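3.2 Garments, fitting and handling

All garments used in the study were dog coats and jerseys bought at retail in August. Three makes were included: Etham, Mirkitz and Robles. Each was bought in every size the maker sold, and the size printed on the neck label was kept as the nominal size throughout. Garments were not washed before the first round of measurements. Figure 4 shows three views from one session.
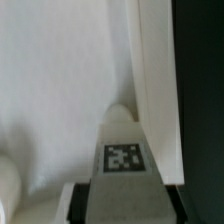
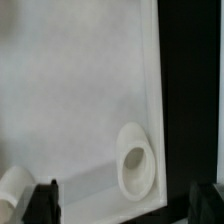
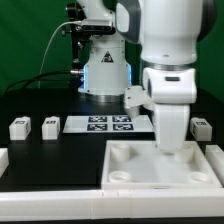

Figure 4. Three views from one session. The middle view shows a white cup on its side in a white tray; the last shows a white arm above a white square tray.

3.3 Measurement of fit

Fit was recorded at the neck, at the chest behind the front legs, and along the back from the collar to the base of the tail. The same person took all three measurements on any one dog. A fabric tape was used and read to the nearest half centimetre, with the dog standing on a level floor. Where a dog would not stand still, the reading was taken again after a short walk. If the second attempt also failed, the dog was left out of the size analysis but kept in the owner survey.

Slack was defined as the inside girth of the garment, laid flat and doubled, minus the girth of the dog at the same point. Negative slack is possible in stretch fabrics and was common in the Robles jerseys, which have a ribbed chest panel. We did not correct for coat length. Long-haired dogs were measured with the tape drawn just tight enough to flatten the outer hair, and this will have introduced some error that differs between breeds.

Owners were asked which size they would have chosen from the maker's chart before they were told which size we had picked. Their answer was written down and not discussed. A few owners gave two sizes, and for these we took the larger.

3.4 Wear trial

The wear trial lasted 14 days. Owners put the garment on for one walk each day and noted whether it had twisted, ridden up towards the neck or come undone. They were also asked to look for rubbing under the front legs, where most of the seams meet. The record sheet was adapted from the one used in the earlier Fomach trial, with the questions on waterproofing removed. Dogs stopped wearing the garment as soon as any redness was seen, and the day was entered as the end point for that dog.

Print wear was judged separately. Team lettering on the jerseys was scored by Botha and Dzene, working apart, on a scale from zero (no change) to four (letters missing or unreadable). Where their scores differed by one point the mean was used. Larger differences were settled by looking at the garment together. The Etham coats carry no lettering and were left out of this part.

3.5 Owner survey

The survey was sent to 3,000 people on the mailing list of a regional pet supply shop and closed on Apr 15, 2018. We received 400 usable replies. Of these, 90 came from owners who had returned at least one garment because it did not fit, and they were asked a second set of questions on how they had chosen the size. Most of the second set was free text. Answers were sorted by the stated cause of the poor fit: chest too tight, neck too tight, back too long, or other. An answer naming two causes was entered under both.

Replies about cats were removed. Replies covering more than one dog were kept only if the owner had filled in the size question for each animal.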